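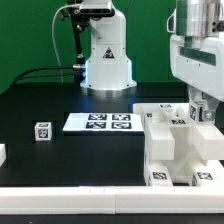 Figure 1. Bench layout: slotted assembly at right, four-marker piece at center, rail along the front.

Search this site Enter keywords Go

Sistwood Technical College
Fixtures and Layout, Handout 8
Printed parts on a shared bench: location, clearance and marking
Revised 26/04/2026

1. Scope

This handout covers the layout of small printed parts on a flat bench and the use of square printed markers to identify their positions. Clamping was covered in Handout 2 and is not repeated. Bring the Mureck data sheet to the lab. The lab period is 60 minutes.

2. Terms

Fixture. Any part that stays put while other parts are placed against, on or in it. The white slotted assembly in Figure 1 is treated as a fixture.

Loose part. Any part meant to be moved during the exercise. For this handout the small white cubes are loose parts.

Marker. A square black-and-white pattern on a face. A marker identifies the face it is on and gives its orientation. It does not hold anything in place.

Datum. The point or edge from which positions are measured. Choose it before measuring and write it on the sheet.

3. Surface contrast

White parts on a black tabletop have outlines that can be read without extra marking. The same parts on a pale bench need a drawn outline. Markers supply their own contrast only if there is a white margin around the black square. Do not trim the margin.

4. The four-marker piece

The flat white piece in the middle of the table has its markers in a two-by-two grid. With four markers the rotation of the piece can be checked along both sides and both diagonals. Unequal diagonals on a grid that was drawn square mean a measuring error or a warped part. Repeat the measurement before reporting warp.

In the Gündoğdu exercise the marker centers are drawn 48 mm apart in both directions. Diagonal: 48 × √2 = 67.9 mm.

5. Stepped and slotted parts

A fixture built from blocks at different heights has more than one reference face. State which face is meant. "Top" is not acceptable on a drawing of a stepped part. Use the block name and the face name together.

Gaps between frame members count as clearance only if the loose part can pass through them in every orientation the task allows. Measure the narrowest point.

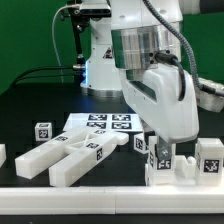
Figure 2. Two tagged blocks of the fixture with a small rounded nub on the lower step between them.

A low feature between two taller blocks, as with the nub in Figure 2, is measured from the step it stands on. Record the step height separately. For access from above, note the width of the approach as well as the height of the blocks on either side.

6. Lab task

a. Sketch the bench in plan view and mark the datum.
b. Label each fixture and each loose part.
c. Record both diagonals of the four-marker piece.
d. Enter the results in the Numow template and submit with the sketch.

Marks: 8 for the sketch, 2 for the diagonals.

Comments (3)

Is the datum supposed to be a corner of the table or can it be the rail?

Reply: Either. Write down which end of the rail.

The Numow template rounds the diagonal to 68. I entered 67.9 in the notes field instead.

Contact the course office | © Sistwood Technical College | Back to top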